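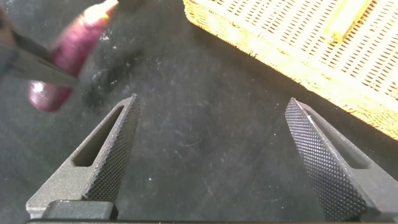 4.2 What shoppers call a long eggplant

Vegetable names travel by word of mouth, and we have been fond of this part of the study from the start, mostly for the long conversations it gave us. Of the 322 households that kept a shopping diary in Pruvar, 118 used two or more names for the same eggplant, often within a single week. Many people told us that color comes first and shape second, and that what the fruit lies on matters too. Against a dark fabric like the one shown at the head of this section, they said, a deep purple skin can be hard to tell from black, and "black eggplant" turned up in the diaries quite often.
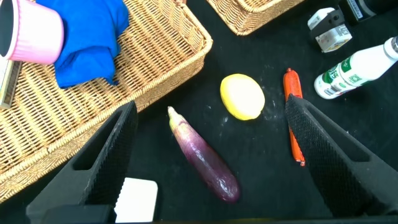
Figure 1. Long purple eggplant, narrow at one end and rounded at the other.

Shape words were looser than we had hoped. A fruit like the one in Figure 1 was "long" to most diary keepers, while a few older cooks saved that word for something thinner and called this one a "club."
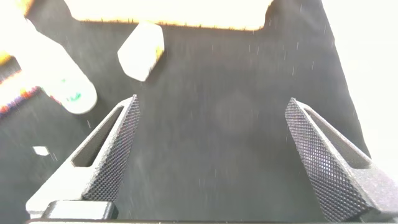
Helomora, October

Citlali Serrano spent the month at the morning market here, writing down names as she heard them over the stalls. Her notebooks hold 2,033 entries, and we are still grateful for her patience with the spelling. Sellers changed words to suit the customer, which the diaries alone could never have shown us.
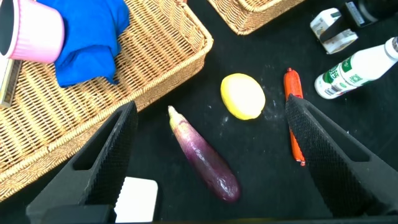

Figure 2. Slender eggplant on a black tabletop.

"Finger" was the favorite market word for slender fruit, though eight sellers used it for anything cheap that day. We left those entries in and marked them, following the practice Reijo Nieminen set out for the bean names in section 4.1.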